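Arkside Community Kitchen
Progress report to the Hukden Fund, October
Submitted by Austra Liepiņa, project lead

Summary
Work on the tableware and dining room strand continued through the period and remains within budget. Of the 900 pieces ordered from Hrynyshyn, all have been delivered and entered in the inventory. Twenty-nine were returned for chips or uneven glaze, and replacements have been agreed at no cost to the project.

Sorting and storage
Pieces are now stored by type on the open shelving at the Usby end of the building. Serving items are kept apart from everyday plates, and the shelf labels have been redone in larger print following comments from the lunch team. Five shelves still need edge strips, which are on order.

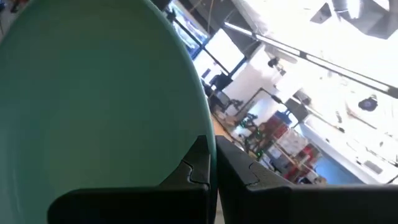
Color coding was adopted in place of the printed stickers, which came off in the dishwasher. Each meal group has been given its own color, and staff report that tables are set with fewer mix-ups at the noon service. The mint green pieces, round and flat with a smooth matte surface, have been assigned to the vegetarian tables. Matte items will be checked for surface marks at the end of each quarter – the supplier has asked to see the results.

Dining room
Eight tables have been moved closer to the serving counter to shorten the walk for older guests. The seating plan was revised accordingly and is posted by the entrance.

Next period
Remaining funds under this heading will go toward drying racks and a second cart. A request to carry over the unspent training allowance will be sent separately – the revised budget sheet is attached to that request.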